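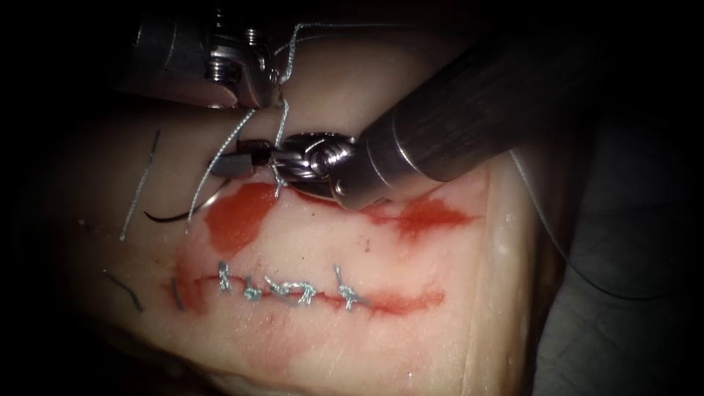 Rin Oda asks whether one must really make every stitch as a separate knot, when a running suture would close the same cut in half of the time. It is a fair question and I would like to answer it slowly, in several posts.

My short answer: for learning, yes. In a running suture one bad pull spoils the whole line. With separate stitches each knot stands for itself, and you can look at it afterwards and say what was wrong with it.

Look at the cut in the pad. Four knots are tied along the centre and the left part, and the needle lies on the surface with its thread going up. The knot furthest to the left has its short tails standing straight up. I like tails like this, they are easy to find later.

Now the part which gave me the most trouble in the beginning, the wrap. The thread is looped around the tip of the jaws, close to the surface. If you make the loop high in the air, it has much room to slide off. I lost so many loops in this way in May that I began to dream of them.

What helped me: keep the loop small and keep the short end near. I leave a short tail, and I bring the jaws to the tail, I do not bring the tail to the jaws. It sounds like the same thing but my hands understood the difference.

Second thing which helped: decide where the needle will rest before you start to tie. I lay it on the pad, in a place where I can see it. A needle hanging from the thread turns around and catches everything.

About the direction of the throws. First one way, then the other way, always. Hanane Metwally taught me to say it quietly, "over, under", and I still do it on Friday evenings when I am tired. If you repeat the same direction, the knot lies crooked and can slip.

Do not pull too strongly. The two edges should touch and no more. If the pad makes a little hill under the knot, it is too tight. I cut such a stitch out and do it again, even when I am annoyed.

Some of you asked about material. I buy the practice thread from Tundamen, it is cheap and a bit stiff, which I find good for learning. For pads I have used Brumik for a long time. The surface tears if you always use the same cut, so I turn the pad and begin a new line.

How much practice? I write every knot in a notebook, good and bad. I am now at 649. Around 300 I stopped thinking about the direction, before this I was always thinking. Other people are surely quicker than me.

My usual session is 12 stitches, then a pause with tea, then I look at them again. After tea I see mistakes that I did not see before tea.

So, Rin: please do the running suture also, it is beautiful and useful. But first make a row of single ones with equal distance between them. When the row looks boring, you are ready.

Next week I will write about the distance from the edge, where I have still not a good habit.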